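27 Oct 2024

Went in at ten even though it's Sunday. Waqas Mirani had the key and was already logged in when I got there. We have until the first week of December to show the bin picking working, and on Friday we were still dropping things.

Spent the first hour on the depth threshold. I had it at 200 and Waqas wanted 268, so we tried his. Fewer false picks on the bare metal, but now it ignores anything lying flat. Left it at 268 for the moment and wrote both numbers on the board. The Simard group came by for their charger and stayed for half an hour talking, so that was half an hour gone.

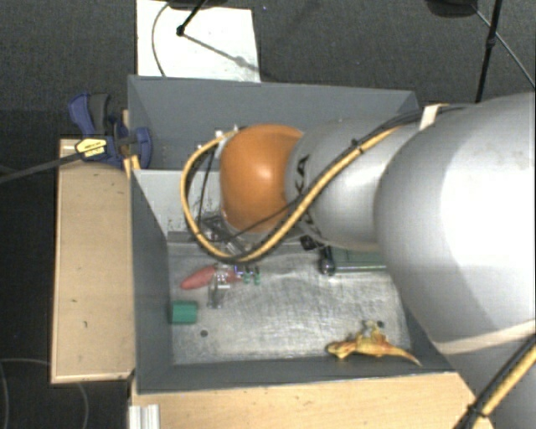 The cable is my job this week. Stomholm's old notes say to keep the slack above the last joint, and I don't think that's right for our gripper. With the yellow cable in a big loop around the orange cover, part of it hangs down inside the bin, and I worry about it catching on a side wall when the wrist turns. There's a tie on the narrow link already. I want to add a second one closer to the wrist and take out some of the loop, but then the last joint has less to turn with. Waqas says measure first. Fine. I'll do it before class with the arm powered down.

The other thing is the object set. The dinosaur stays in, I like it as a test - legs sticking out, long tail, no obvious place to grab. The green block should be easy, but I want a run with it pushed up against the left wall like it is now, with not much room for a finger on that side.

Lunch was crackers from the machine. After that I cleaned up the log script, which had a bug at line 699 that I put there myself. Report draft is at 22 pages and the methods part is still mostly Waqas's bullet points.

Home by five. Need to email about the room for Thursday and bring my own cutters.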